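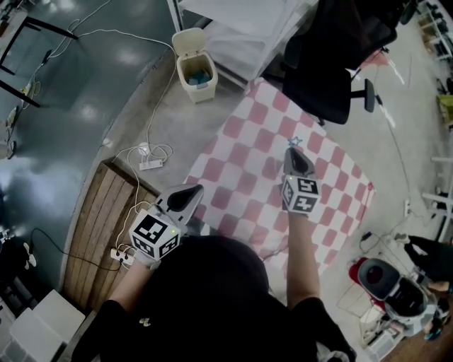 Filament spool keeps tangling, is it me or the spool?

Osus, posted in Printing Supplies
Hi everyone! I bought a large PLA spool back in May and it has now snagged three times in the middle of a print. The last one stopped with almost 600 grams still on the roll, which broke my heart a little (it was a planter for my sister, and it was nearly done). I store it in a closet with a dry pack and the printer is a plain Civville with the holder on top. Do I have to rewind the whole thing by hand, or is there some gentler fix?

Civville_Gal
Oh, I feel for you! Most of the time the loose end slipped under a neighboring loop when the spool was taken off. Pull off a few yards, lay them out straight, and you'll usually find the crossed loop and can pass the end back under it. After that, always clip the end into the hole in the rim before you let go, even if you're only walking to the kitchen.
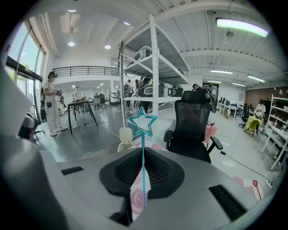 Light-blue star wand, with a mesh office chair behind

I'd also slow the first layers a bit, say 70 percent, and stay near it until you trust the roll again.

Gallardo
same thing happened to me, switched to Tokamow spools and its fine now. they cost more tho

Tokamow Tinkerer
I'd check the holder before blaming the spool, dear. Mine was too tight for a big roll, so it jerked instead of turning, and every jerk let the loops go slack. A wider rod fixed it, and I've run 900 grams through since then without a snag.

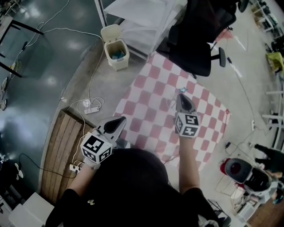

Small light-blue star on the red-and-white mat

If you do rewind, do it on a Friday evening with a good movie, and keep a little tension on it the whole way.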